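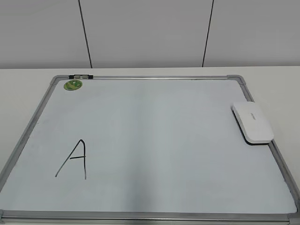 칸포트 골목 이름 수집 참가자 모집 (봄 모임)

모임 > 모집 중 > 골목 이름

최종 수정: 4월

급하게 올립니다. 지난번 공지에 빠진 게 많아서 다시 씀. 전에 읽으신 분도 신청 방법은 꼭 다시 봐주세요, 바뀌었어요.

무슨 모임이냐면

칸포트(Karnport) 구시가 골목 이름 모으는 일입니다. 지도에 나오는 공식 이름 말고 동네 사람들이 부르는 이름. 기름집 골목, 외상 골목, 바람맞이, 뭐 이런 것들. 같은 골목을 위쪽 사람과 아래쪽 사람이 다르게 부르는 경우도 많고요. 그런 건 둘 다 적습니다. 어느 쪽이 맞는지 저희가 판정하지 않아요.

기준으로 삼는 건 1940년판 시가도. 도엽번호 3792. 원본은 못 빌리고 복사본으로 작업합니다. 이 지도에 골목은 그려져 있는데 이름이 거의 없음. 부두 뒤쪽은 특히 백지나 다름없어요. 거기를 채우는 게 이번 봄 목표입니다.

작년 가을에는 시장 쪽을 했고 올해는 부두 뒤쪽부터 옛 제재소 터까지. 플란도통(Flandotton) 창고를 중심으로 500미터 안쪽만 합니다. 넓히자는 얘기 매번 나오는데 이번엔 안 넓혀요. 작년에 넓혔다가 정리를 겨울 내내 했습니다.

하는 일

- 걷기. 둘이나 셋이 한 조. 오전에 나가서 점심 전에 돌아옴
- 동네 어르신들 말씀 듣기. 녹음은 허락받은 경우에만. 안 된다고 하시면 바로 끄고 손으로 메모
- 돌아와서 카드 적기. 골목 하나에 카드 한 장. 이름, 누가 그렇게 불렀는지, 언제까지 썼는지, 들은 이야기
- 카드 맞춰보기. 서로 안 맞는 부분 표시하고 다음번에 다시 물어볼 것 적어두기
- 마지막 모임 때 작은 책자 교정. 이건 원하는 사람만

카드는 저희가 드려요. 이와사키(Iwasaki) 문구점에서 맞춘 두꺼운 종이라 연필이 잘 먹습니다. 볼펜은 번져요. 연필 가져오세요 꼭.

카드 예를 하나 들면 이런 식으로 씁니다.

이름: 두부 내리막
부른 사람: 이 골목 중간 집에서 자란 분, 지금은 강 건너 사심
쓰던 때: 어릴 때부터, 가게 문 닫고 나서도 한동안
이야기: 새벽에 두부 수레가 내려오던 길. 비 오는 날엔 수레가 안 와서 사람들이 냄비 들고 올라갔다고 함. 아래쪽 집에서는 그냥 내리막이라고만 불렀다고도 하심
더 물을 것: 가게 주인 성함, 수레가 어느 쪽으로 돌아갔는지

길게 안 써도 됩니다. 들은 말투 그대로가 제일 좋아요. 맞춤법 고치지 마시고. 사투리도 그대로.

이런 분

칸포트에 사시거나 사셨거나, 아니면 그냥 걷는 거 좋아하시는 분. 전공 상관없음. 지도 볼 줄 몰라도 됨, 첫날 같이 봅니다.

오래 사신 분이면 정말 반갑고요. 이사 온 지 얼마 안 된 분도 좋습니다. 모르는 사람이 물어봐야 나오는 얘기가 있어서요. 작년에 제일 좋은 카드 중에 이사 온 첫 달에 쓰신 분 것도 있었어요.

독일어 하시는 분 특히 구함. 부두 뒤쪽에 독일어로 말씀하시는 어르신들이 계셔서 통역이 자주 모자랍니다. 잘하지 않아도 돼요. 인사하고 천천히 듣는 정도면 충분.

나이는 고등학생부터. 고등학생은 보호자 동의서 필요하니까 신청할 때 말해주세요, 양식 보내드림.

언덕이 있습니다. 계단도 꽤 있고 난간 없는 데도 있어요. 걷기 힘드신 분은 실내에서 카드 정리하는 조로 오시면 됩니다. 실내조도 사람 많이 필요해요. 옛 전화번호부랑 가게 광고 대조하는 일인데 은근히 재미있음. 실내조는 창고 1층이라 문턱 없습니다.

모이는 곳, 시간

플란도통 창고 1층 안쪽 방. 정문 말고 옆문이에요. 정문은 오전에 잠겨 있음. 179번 버스 타고 '부두 뒤' 정류장에서 내려서 벽돌담 따라 오시면 됩니다. 주차는 안 돼요. 자전거는 안마당에 세우시고.

오전 9시 반에 시작. 늦으시면 조가 이미 나가고 없을 수 있으니 그럴 땐 방에서 실내조랑 같이 하세요. 끝나는 건 오후 1시쯤인데 맞춰보기가 길어지면 좀 더 갑니다. 먼저 가셔도 됨.

격주로 모이고 4월에 시작해서 여름 오기 전에 끝냅니다. 요일은 신청하신 분들 되는 날 모아서 정할게요. 매번 못 나오셔도 괜찮은데 첫날은 꼭 와주세요. 카드 쓰는 법이랑 여쭤보는 법을 첫날에만 자세히 합니다.

비 오면? 많이 오면 전원 실내. 조금 오면 나감. 당일 아침 7시에 문자 드려요.

비용이랑 사례

참가비 없음. 사례비도 없습니다, 죄송해요. 교통비는 영수증 주시면 드림. 점심은 칼롤레오(Caloleo) 식당에서 수프하고 빵을 보내주시는데 못 드시는 거 있으면 미리 적어주세요. 작년에 견과류 때문에 고생하신 분이 계셔서 이번엔 신청 때 꼭 받습니다.

책자 나오면 참가하신 분들께 한 권씩. 이름 올리는 건 원하시는 분만. 말씀해주신 어르신들께도 직접 갖다드립니다. 이 배달도 같이 하실 분 있으면 좋겠는데 그건 나중에 다시 여쭐게요.

여쭤볼 때 지킬 것

- 집 안으로 먼저 들어가자고 하지 않기
- 가족 이야기, 돈 이야기는 우리 쪽에서 꺼내지 않기
- 카드에 적은 내용은 그 자리에서 다시 읽어드리기
- 빼달라고 하시면 뺌. 나중에 연락 주셔도 뺌
- 사진은 골목만. 사람, 창문 안, 빨래는 안 찍습니다
- 모은 이름을 모임 밖 어디에 먼저 올리지 말아주세요. 책자 나온 다음엔 괜찮아요

별명이 들어간 골목 이름이 가끔 있습니다. 그중엔 누구를 놀리던 말에서 온 것도 있어요. 이런 카드는 따로 모아뒀다가 전체가 있을 때 얘기해서 정합니다. 혼자 빼지도 말고 혼자 넣지도 마세요.

진행하는 사람

노트부르가 바흐만(Notburga Bachmann). 부두 뒤쪽 현장조랑 독일어 쪽 맡고 있어요. 첫날 지도 보는 법도 이분이 합니다. 걸음이 빠르시니 편한 신발 신고 오세요, 진짜로.
카드 정리와 연락은 제가 합니다. 문의 주시면 답은 저녁에 몰아서 드려요.

신청 방법 (바뀐 부분)

메일 신청은 이제 안 받습니다. 두 군데서 자꾸 겹쳐서요. 플란도통 창고 옆문 안에 신청서 상자 있고, 칼롤레오 계산대에도 종이 있어요. 둘 중 편한 데로. 멀리 사셔서 못 오시는 분은 우편으로 보내주세요. 받는 곳은 '플란도통 창고 골목 이름 모임 앞'이라고 쓰시면 들어옵니다.

적어주실 것:
이름, 문자 받을 번호
현장조 / 실내조 / 아무거나
되는 요일 전부 (하나만 쓰시면 맞추기 어려워요)
할 줄 아는 언어
못 드시는 음식
칸포트에서 기억나는 골목 이름 하나. 없으면 비워두셔도 됨

마지막 칸은 심사 아니에요. 그냥 저희가 궁금해서요. 작년에 이 칸에서 나온 이름으로 카드를 시작한 골목도 있습니다.

마감은 자리 찰 때까지. 현장조는 조마다 인원이 정해져 있어서 먼저 찰 것 같고 실내조는 계속 받아요. 되신 분 안 되신 분 모두 문자 드립니다. 안 되셔도 가을에 또 하니까 신청서는 저희가 갖고 있다가 그때 먼저 연락드릴께요.

자주 물어보시는 것

아이 데려와도 되나요 - 실내조는 됨. 현장은 계단 때문에 어려워요.
개는요 - 현장조 됨, 실내는 안 됨. 목줄 꼭.
녹음기 사야 하나요 - 아니요. 빌려드리는 거 있고 전화기로 하셔도 됩니다.
중간에 그만둬도 되나요 - 네. 쓰던 카드만 돌려주세요. 빈 카드도요.
시장 쪽 골목 제보하고 싶은데요 - 좋습니다. 신청서 상자에 메모로 넣어주시면 작년 카드에 붙여요.
작년 책자 남은 거 있나요 - 없어요. 창고 방에 보는 용으로 한 권 있습니다. 가져가지는 마시고요.

덧붙임. 집에 옛날 가게 영수증이나 봉투, 성냥갑 같은 거 주소 적힌 물건 있으시면 첫날 가져와주세요. 그 자리에서 베껴 적고 바로 돌려드립니다. 맡아두지 않아요.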